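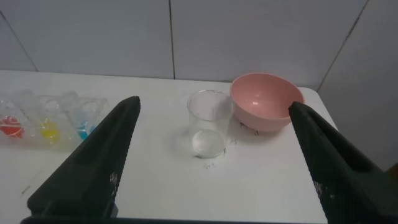
Figure 2. Clear glass beaker with no visible markings, standing on a white tabletop near a pink bowl.

4. Judging quantity without a scale

4.1 Vessels with and without marks

Most written recipes assume that the cook owns a jug with a printed scale and will use it. The interviews gave a different picture. Of the 17 households we visited in Plutemby and Barthorpe, all but one had a marked jug somewhere in the kitchen, and in most of them it was kept at the back of a cupboard or used for something else, such as holding wooden spoons or watering plants. For everyday cooking people reached for a mug, a tumbler, an old jar or whatever was standing by the sink. A plain glass vessel of the kind shown in Figure 2 lets the cook see the level of the liquid from the side but gives no number to go with it. A mug gives neither, and yet the mug was by far the vessel people talked about most.

We use the term "unmarked measure" for any container which has no scale but which the cook treats as holding a known amount. The word "known" needs some care. Very few of the people we spoke to could say how many millilitres their usual mug held, and several were not interested in finding out. What they knew was how the mug related to a dish: one of these to the brim and one to the blue line makes enough rice for the family, or half of this is the milk for the batter. The amount is fixed by the object and by the result, and the number is left out.

Pangaribuan, writing on bakers in small shops, calls this "measuring by the thing". Her bakers kept particular tins for particular doughs and became uneasy when a tin was replaced. We found the same unease at home. One woman in Barthorpe had broken the cup she used for porridge and spent most of February making porridge that was, in her words, "either cement or soup". She had since settled on a new cup, but she filled it to a place below the rim that she found by trial, and she had marked that place with a dab of nail varnish. In our terms she had turned an unmarked measure into a marked one, with a scale of a single line.

4.2 The pouring task

After each interview we asked the person who did most of the cooking to pour out 200 ml of water by eye, first into a tall narrow glass and then into a wide bowl. They then did the same into the vessel they would normally use. No one was told how close they had come until all the pours were finished. The water was weighed on a kitchen scale, and the readings were written down by the second author, Takumi Kaneko, who sat at the far end of the table so that the display could not be seen by the person pouring.

The full readings are given in the appendix. The pattern is simple to describe. People poured too little into the tall glass and too much into the bowl. This is what earlier work on the shape of containers would lead us to expect: the eye follows height, and a tall column of water looks like more than it is. The errors in the bowl were larger and also more uneven. Two people poured nearly the same amount into the bowl as into the glass, and both said afterwards that they had been counting in their heads while the tap ran and had not looked at the water much.

Results with the person's own vessel were closer to the target in every case but one. The exception was a man who had recently been given a set of large mugs and said he still poured "for the old ones". His error was almost exactly the difference between the old mug and the new, and he was pleased when this was pointed out to him.

It would be easy to read too much into these results. The group was small, the task was odd, and being watched by two strangers while pouring water is unlike making dinner. A few people asked whether they should pretend to be cooking something. We said they could if it helped, and those who did tended to name a dish before they poured. We did not plan for this and did not record it in the same way each time, so it is left out of the tables, but it is worth following up. It suggests that the amount is stored with the dish and has to be fetched from there.

We had also meant to ask for a pour of 1000 ml. This was dropped after the first visit, as the person had no single vessel large enough apart from a saucepan, and the pour turned into a discussion about saucepans. Part of that discussion is used in section 5.

4.3 What transparency adds

A clear vessel and an opaque one ask for different habits. With a clear glass the cook can bend down and look at the level from the side. With a mug the level can only be seen from above, where the depth is hard to judge, and the cook relies on the gap between the liquid and the rim. In the interviews people spoke of "a finger from the top" or "just where it starts to curve". These are sight lines taken from above, and they work well as long as the vessel stays the same.

With clear vessels the talk was different. People named parts of the object or things printed on it, such as the seam in the glass or the bottom of a printed flower. Where the glass was plain all over, they had less to hold on to. One man kept a plain tumbler for mixing vinegar and oil and said that he poured the vinegar "to about the second knuckle", holding his finger against the outside. He had done this for years without noticing, and he laughed when he saw himself do it.

Thick glass brings a small problem of its own. The bottom of a heavy tumbler may look as though it holds liquid when it does not, and light caught in the base makes this worse. Three people raised it without being asked. For small amounts the effect matters, and those who mixed medicine or plant feed were the most likely to have thought about it. They kept a marked spoon or a syringe for those jobs and did not trust their eye at all. The same people were quite happy to judge stock or milk by eye an hour later.

This division between careful and loose measuring ran through nearly all the interviews. It does not follow the line between skilled and unskilled cooks. The most practised cook in the group, who had run a school kitchen for most of her working life, weighed everything for cakes, weighed nothing for stews, and saw no conflict between the two. When we asked where she drew the line, she said that a stew can be put right on the way and a cake cannot.

4.4 Learning and passing on

Unmarked measures are hard to pass on, and people were aware of this. A grown-up daughter who rings to ask how much water goes in the dumplings cannot be told "the green cup". Several of those we met had tried to turn a family dish into a written recipe and had found that they first had to cook it with a jug at hand, stopping before each step to pour the liquid from one vessel into the other and back again. The result was often thought to be wrong. In one Plutemby household the written version of a fish soup had been corrected so many times, in three different inks, that the family had gone back to asking the grandmother.

Others had solved the problem by passing on the vessel. We were shown a chipped enamel mug that had gone from an aunt to a nephew together with instructions for bread, and the nephew did not regard the two as separate gifts. Mac Carthaigh has described something close to this in his notes on farm dairies, where the dipper stayed with the churn when the churn was sold (Cormac Mac Carthaigh, personal communication).

Shops and makers have of course taken an interest in the matter. The Briltel range of kitchenware, which two households owned, has cups in which the scale is printed on the inside so that it can be read from above. Both owners liked the idea. One used the cups daily. The other found that the print made her doubt amounts she had never doubted before, and she had moved them to the cupboard with the cake tins.

4.5 Limits of this part of the study

All the visits took place in one season, and what people cook in winter calls for more liquid than what they cook in summer. We spoke mainly to the person who cooked most often, and so we know little about those who cook now and then, who may well depend more on the marked jug. Only water was poured. Oil, syrup and flour behave differently and are judged differently, and the remarks people made about them suggest that flour in particular deserves a study to itself. Finally, six of the visits were cut short by a meal that needed attention. In those cases the pouring task was finished but the interview was not, and the missing questions were put by telephone, which did not work well for questions about objects that neither of us could see.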